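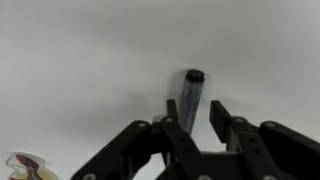

Can a machine tidy a kitchen table or restock a shop shelf yet?

Parts of it, slowly, and with a person close by. Single objects on a clear surface go fairly well. Mixed objects, soft packaging and anything see-through still cause trouble, and a full chore made of many small steps usually needs help somewhere along the way.

Zondel is looking for paid participants and one part-time study assistant for the Dellcombe chores study. We want to find out which everyday jobs a robot arm can take on in a home or a small store, and which ones should stay with people for now. You do not need a technical background for either role. People who have cleaned houses, stocked shelves, packed orders or run a household are the ones we most want to hear from.

What participants do

You will come to our test space in Roltness for 3 sessions. In each one you do a set of ordinary chores by hand at a table or a shelf unit, at your normal pace. Typical tasks are putting pens and markers away, sorting small groceries, wiping down a counter, folding dish towels and facing up a row of packages. Then you watch the arm try the same tasks and tell us what you would accept from it and what you would send back.

We also ask you to set up some of the tasks. Our own staff tend to lay things out in ways the arm already handles well. Put the items where you would put them at home, including in awkward spots.

At the end of each session there is a short interview. We are interested in plain opinions – if you think the arm is too slow to be worth having, say so. Past participants have been blunt about this and it has changed which tasks we work on.

Where the work stands

The Dellcombe log now holds 1,432 attempts. Picking up a rigid item that stands by itself is the strongest category. Putting that item down in the right place is weaker, and placing it neatly next to other items is weaker again. Clear plastic is hard for the cameras to judge. Cloth is hard for almost everything. We have not yet had a run in which the arm cleared a mixed table from start to finish without a person stepping in, and that is the task we will spend most of the spring on.

Who can take part

You must be 18 or older and able to stand or sit at a work table for the length of a session, with breaks when you want them. You should be comfortable being recorded while you work. Recordings show hands and objects; faces are kept out where possible and blurred where not. You may stop at any point and will still be paid for that session. Left-handed people are especially welcome, as we have too few in the study so far.

The study assistant role

This is a part-time post running through the end of May, with a possible extension. The assistant resets the table between attempts, notes what went wrong in each one, restocks supplies and greets participants. The work is repetitive and the notes have to be accurate. You will be trained on the arm and on Bisht, the software we use for logging, and you will always work with an operator in the room. Retail, warehouse or housekeeping experience counts for more here than a degree.

Pay and travel

Participants are paid at the end of each session, and local bus fare is refunded. The assistant is paid hourly, every two weeks. Rates for both are in the information sheet, which we send before you commit to anything.

How to apply

Write to the Dellcombe study desk at Zondel, Roltness, or use the contact form on this site. Say which role you want, which days you are free, and name one chore you would hand over to a machine tomorrow and one you would not. A few sentences is plenty. For the assistant role, please add a short work history.

Posted Jan 31, 2020. Applications are read as they come in, and the participant list closes when all places are filled.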